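Subject: Re: [homeplumb] Expanding hoses - worth it?

On Wednesday a list member wrote:

> I'm about ready to give up on my old rubber hose. It weighs a ton and
> I have to drag it past the garage every night to do the tomatoes.
> Has anyone tried the Liveo expanding one? The ad says it shrinks to
> nothing, never kinks and lasts for years. My neighbor has a Jokar and
> seems happy, but he's only had it since spring. Also, do I need a
> pressure regulator or is that just something they sell you?

I'd be careful with "lasts for years." Whose years? I went looking for the actual warranty on the Liveo and what I found covers the fittings for one season and doesn't mention the inner tube at all. The inner tube is the part that goes. I don't care how good the brass is if there's a balloon behind it.

And I don't put much weight on the reviews either. There are more than 300 of them on the store page and I read a good number, and most were written the week the box showed up. "Arrived fast, very light." Fine, so is a bag of chips. The few people who came back after a winter were not in the same mood.

My own record, for what it's worth. I had a Jokar for two summers. The first one was great, I'll give it that. The second summer it split near the tap end on a hot afternoon while I was in the house, and I came out to a small lake. I had left it under pressure with the nozzle shut, which the leaflet says not to do. But everybody does that. A hose that can't take being left on for an hour is not much of a hose in my book.

"Never kinks" is half true. It doesn't kink when it's full. Empty, it ties itself into a knot like a ball of yarn, and you find out when you turn the water on.

On the regulator, I'd put a gauge on the tap before spending anything. They're cheap and they screw right on. If you read high at night, when the rest of the street is asleep, then yes, get the regulator. If you don't, skip it. The man at Biletti tried to sell me one without asking what my pressure was - that tells you how much thought went into it.

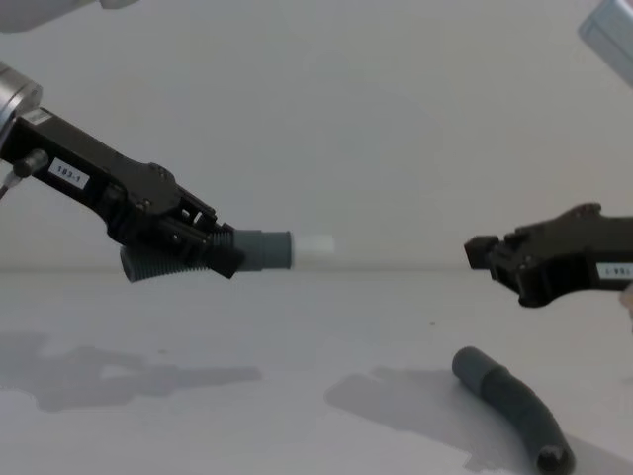 What I use now is a plain reinforced hose from Joseph, the heavy kind you're trying to get away from. It's 5 years old and I have changed one washer. I drain it in November and hang it in the shed, and that's all the care it gets. If the weight is the real problem, I'd look at running a fixed line out to the tomatoes and keeping a short hose at that end. More digging up front, but you only do it once.

If you buy the Liveo anyway, keep the receipt and write back after next winter. I'd like to be wrong about it, but I wouldn't bet on it.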